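Home | News | Projects | People | Contact

Kaltesby lab puts two grippers through simulated trials

The automation lab at Kaltesby has begun comparing two grippers in simulation before deciding which one to fit to its bench arm. The work started in May and is being run by Hugo Pichon and Fabrice Riviere.

The two candidates are the Punodell, a two-finger gripper the lab has used in software for some time, and a newer design from Plosetti with a wider opening. Both are driven by the same controller, Vi, so that any difference in the results should come from the fingers and not from the code behind them.

Each gripper will make 800 attempts at picking up and moving items on a table in a virtual room. The starting layout is changed slightly between attempts. Pichon said 418 had been completed with the first gripper by the time the lab published its latest notes, and that the rest would run overnight.

Every attempt is recorded from more than one viewpoint. A close camera looks along the fingers, and an overhead one takes in the whole room.

Close view at the gripper, and the room from overhead:
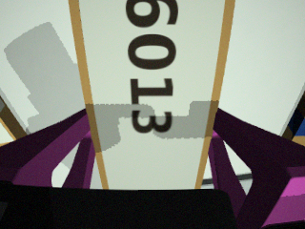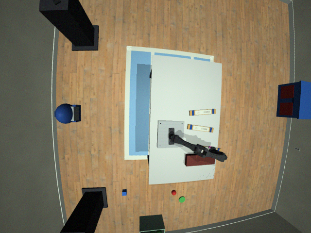
Riviere said the close camera had been the harder of the two to set up. It was moved 5 times before the team settled on a mounting point, and he expects to move it again for the Plosetti model, which has a bulkier body. Flat items have given the most trouble so far, and the team has slowed the closing speed for them.

Contact forces in the simulator are still being checked against bench measurements, and no figures for successful grasps will be given out until that is finished. A short report covering both grippers is planned. The lab then hopes to repeat a smaller set of attempts on the real arm, starting with whichever gripper does better.

Last updated: May

Contact us | Copyright Kaltesby Automation Lab | Back to top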